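**Oil or hardwax on a pale table top?**

**lestby_shed** wrote:

Right, quick one before work. Bought a second-hand table off a woman called Edit Bakos, 179 quid delivered, light wood, no idea what's on it. Want to use it for sewing. Do I oil it, wax it, or leave well alone? Had a mug on it two days and already fretting.

**fekete26** wrote:

Leave it. People ruin tables by faffing. Drip of water on the underside first, see if it beads. If it beads there's a finish on there and oil will just sit on top and go sticky. Ask me how I know.

**Ilgın Dağdelen** wrote:

Disagree with fekete, sorry. Bare pale wood + sewing = chalk and machine oil in the grain for ever. Hardwax, two thin coats, done. I did mine in October and it still wipes clean.

**lestby_shed** wrote:

Water test tonight then. Top as it stands, with my black stuff dumped on the left:

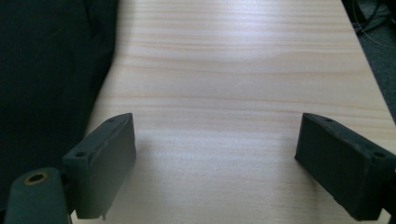 Main worry is colour. I don't want it going orange, my mum's did and it looked like a sauna. The grain is really faint on this one, just slightly darker lines running across, and I'd like to keep it that way. Also it goes nearly white where the light hits so can't tell if that's shine from a varnish or just the daylight.

**platmont** wrote:

Soft sheen like that could be anything tbh. Satin varnish, old wax, years of elbows. Can't judge it off a photo. Get your cheek down level with the top and look along it towards a window – patchy means wax or wear, dead even means varnish. Usually.

**fekete26** wrote:

"Usually" doing a lot of work there.

**platmont** wrote:

It's a forum mate not a lab.

**Ilgın Dağdelen** wrote:

For the orange thing: get one with a bit of white pigment in. Natural or raw, the names vary. Clear oil will darken it whatever the tin says. And move the dark fabric before you do ANYTHING, lint in wet wax is misery. Black lint on blond wood, worse.

**lestby_shed** wrote:

Noted, will shift it. Do I have to sand? Haven't got a sander, got a block and one sheet of something.

**fekete26** wrote:

If you must. Fine grit, with the grain, light. Not across. And do the underside first so you can see what colour comes off.

**Ilgın Dağdelen** wrote:

Agree with that bit at least.

**lestby_shed** wrote:

Ok did the water. Beaded on one end, soaked in on the other?? Underside, not the top.

**platmont** wrote:

Underside is often only half done, overspray. Try a tiny drop on top near a corner, wipe it after a minute.

**lestby_shed** wrote:

Will do tomorow. Leaving the tin in the shop till then.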